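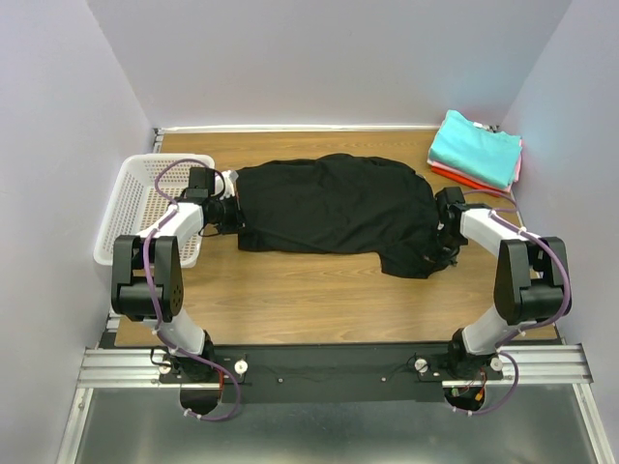 Folding black clothes on a wood table, how do you keep the lint off and get them flat?

I do most of my laundry folding on a wooden table pushed up against the wall. Light clothes come out fine. The big black ones are the problem. I spread them out, smooth them from the middle, and there are still long diagonal creases on one side. The hem also bunches up under itself and I end up starting over. They pick up lint too. The table is a Grilevby, 51 inches wide, oiled in January. Should I put something over it?

posted by tablefolder51

Diagonal creases usually mean the side seams have twisted. Pick the shirt up by the shoulders, shake it hard once, and lay it down with the seams lined up before you smooth anything. Then pull the hem straight from both corners at the same time. If you smooth first you just push the twist to one side, and it collects at the bottom.

For lint, wipe the table with a barely damp cloth and let it dry. Fold the darks before the towels. I had a Hendricks dryer that left lint on everything until I cleaned the vent hose, so check that as well.

posted by greybasket

just hang them

posted by mk_22

You can put a cotton sheet over the table but pick a dark one, and wash it a couple of times first. I used a white one and made it worse. Also, was the oil fully cured? Mine stayed a little tacky for weeks and every bit of fluff stuck to it. Rub a white rag on the wood and see if anything comes off.

Big shirts I fold in half lengthwise first, sleeves together, then in thirds. There is less to keep flat that way.

posted by Flosavness

Related
Best height for a folding table (22 replies)
Kenix lint roller refills, where to buy
Black T-shirts fading after a few washes (117 replies)
How to fold a fitted sheet (453 replies)
Removing oil spots from cotton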